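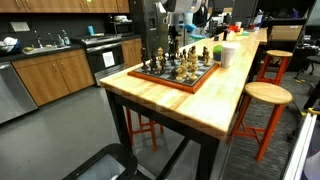
I get asked a lot how I put together my pop history playlists, the ones that run year by year and sound like you've left the radio on in some kitchen long ago. So I'm finally writing it down. It's not hard, but it does eat up evenings (you've been warned!).

Step 1: Pick a narrow slice
Don't start with "the sixties." Start with one season in one city, or one label. My first decent one was nothing but singles put out by Jeslow, a tiny label that folded before most people had heard of it. I had 29 songs and every one of them belonged there. My earlier try had 2581 tracks and I never once played it all the way through.

Step 2: Find out when things came out
Streaming dates are a mess. A song gets reissued on some greatest hits set and suddenly it's listed decades late. I go by the original single, and I check it against old record store ads or the label's own catalog if I can get hold of one. Write down the month as well as the year. A song from February and a song from the same December can sound like they come from different planets, and you'll want them in order.

Step 3: Make a plain spreadsheet
Columns: artist, title, label, month, where you found the date. That last column feels silly until you find two sources that disagree and can't remember which one you trusted – ask me how I know.

Step 4: Put the flops in
This is my favorite part. If you only use hits, you get what every oldies station already plays. I aim for 20 songs that charted and then fill in with B-sides, local bands, and the odd novelty record. The Skavum single everyone skips is on three of my lists and I will defend it forever.

Step 5: Fix the volume
Older mono singles can be a lot quieter than a remastered album cut. Turn on volume leveling in your player, or if you're working from your own files, run them all through the same leveling tool before you build the list. Keep a copy of the originals!

Step 6: Listen once without touching anything
I do this on a Friday night while I cook. No skipping and no shuffling, just a scrap of paper for notes. If I drift off for three songs in a row, something in that stretch has to move. Usually it's two slow ones back to back.

I save the finished list with the slice in the title ("Julstead, spring singles") so I can find it later, and then I start fiddling with the next one.

Last updated: February
Shares: 29 | Comments: 3

popcorn_b
The source column saved me. I had one song down under three different years.

Abou Jaoude Records
Nice guide. We'd add matrix numbers to the spreadsheet if you own the vinyl, they help sort out repressings.

mellotronmom
Which Skavum single?? Please say it's the one with the whistling.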